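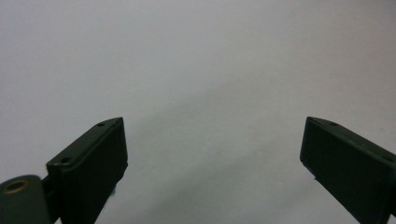 Theerawat Sitthichai reckons I should have stopped at the first pair of fingers, because a gripper that can pick up a bolt is a gripper, and everything I did after that was a hobby. He wrote as much in the margin of my draft, next to the heading of this section, and I've left the heading where it was.

4. Building the gripper

4.1 Where it was made

The whole thing was put together between my spare room and the shared workshop at Otilby, where I rent a shelf and a share of the printer. The spare room got the wiring and the fiddly assembly, and the workshop got the printing, the drilling and most of the swearing. I started in July with a different design altogether, a pair of flat jaws on a rail, and I'll skip most of that because it jammed every time I looked at it. The rail is still in a drawer and I keep meaning to use it for a curtain.

What replaced it is the hand-held tool I've been calling Nilta. Figure 1, at the head of this section, has the two dark green fingers wide open with nothing between them. They angle in towards each other, and there are small round holes along their top edges. You can also see a brass-coloured ring down at the left, set into the rounded piece that the left finger is linked to. I'll come back to brass in a moment, as I have opinions.

4.2 Fingers

I drew the fingers far too thin to begin with. They looked lovely on the screen and they bent like a ruler as soon as I squeezed anything harder than a sponge. The next pair were chunky, blocky things with no grace at all, and they worked so much better that I've given up on grace for the time being. I cut the tops at an angle mainly so that I could see past them when I was lining up on something small. With a square top you spend your life craning round the side of your own tool.

All the parts were printed in the same dark green filament – Surkeck, a workshop favourite that gets bought in bulk – and I'd pick a lighter colour next time. Dark green is very kind to scuffs and very unkind to anybody trying to find a hairline crack under a desk lamp. I missed one for a fortnight that way. In the end I took to running a fingernail along each part before a session, and that found more faults than my eyes did.

Printing direction mattered more than anything else I changed. Stood on end, a finger comes out with its layers lying across the direction of the load, and it'll snap at the root if you give it a good squeeze. Laid on its side it takes three times as long to clean up (the support comes away in little hairy bits and you have to go round with a knife) but I haven't broken one since. I didn't do a proper comparison of the two. I broke four of the first sort, got fed up and moved on, so please treat this as advice from a man with a bin full of green plastic.

4.3 Pivots

Now, brass. My first pivots were plain printed holes with a steel pin through them, and for the first few hundred squeezes they were fine. After that they went oval. You could feel it in the hand before you could measure it: a soft little knock at the start of each close, and then the tips would meet slightly crossed. I tried a tighter hole, which was stiff for a day and then went oval as well. I tried a dab of grease, which made it quieter and no better.

Pressing brass into the pivots sorted most of it. I ordered a bag of bushings from Ginting, opened the holes up by hand with a reamer and pushed them home in a bench vice with a scrap of wood on either side. Two went in crooked. You can rescue a crooked one if you catch it early, but once it's halfway down you may as well print the part again, and I wish I'd believed that the first time instead of the third.

One warning for anyone doing this at home: don't ream a part straight off the printer bed. I left mine overnight and the holes came out far more alike than the ones I'd rushed. I've no good explanation for it and I'd be glad to hear one.

4.4 Wear test

For the wear test I clamped the handle to the bench and had a small motor work the trigger, with a counter on the arm. One run was 2000 cycles, open and close, with a rubber block between the tips so that they had something to push against. I did one run with bare printed pivots and one with bushings, using fresh fingers each time.

The bare set didn't finish. It stopped at cycle 778 when the left finger rode up over the block and the motor stalled, and when I took it apart the pin was rattling about in the hole. The set with bushings went the full distance. There was a bit of side-to-side play by the end, and a faint squeak that I'm told could be heard from the kettle, but the tips still met where they should.

That's one run of each, which isn't much of a test. I'd have liked to do five and I'd have liked a room where leaving a motor clacking through the evening didn't get me looks. I'm reporting it anyway, as the gap between the two was so large that I'd be surprised if it went away with more runs.

4.5 Picking things up

The last thing I tried was simply using it. I put together a box of 42 household bits – pegs, batteries, a teaspoon, a tape measure, several sorts of bottle top – and had a go at lifting each one off a table and putting it down again in a saucer. I allowed one try per item and no sliding it to the edge of the table, which feels like cheating even though it's what I'd do with my own fingers.

With bare plastic tips I dropped or couldn't lift 17 of them. Coins and washers were hopeless, as you'd expect, and so was anything round and shiny. The teaspoon went up nicely and then swung like a pendulum, and I counted it as a drop because it landed on my foot. Sticking thin rubber on the inside faces helped with the shiny things and did nothing whatever for the coins. I haven't given a score for the rubber run, as I'd had a lot of practice by then and it wouldn't be a fair match.

Theerawat had a turn as well, and he did better than me on the small stuff and worse on the heavy. He holds the trigger with two fingers and I use three. I hadn't thought of that as something to write down until I watched him do it, and it probably should have been fixed before anybody touched the box. The next handle will have a trigger with room for only two.

4.6 Things I'd change

The bolts, first of all. I used three lengths where one would have done, and every time I strip the tool down I end up with a saucer of bolts and have to try them one by one. I'd also put a flat on the rounded pivot pieces so that they can be held in a vice without a jig, and I'd move the hinge joint out by a few millimetres to make it easier to get a screwdriver in.

The drawings as they stood on Dec 6, 2019 are the ones used for everything reported here, apart from the trigger spring, which I swapped for a softer one before the household box because my hand was getting tired.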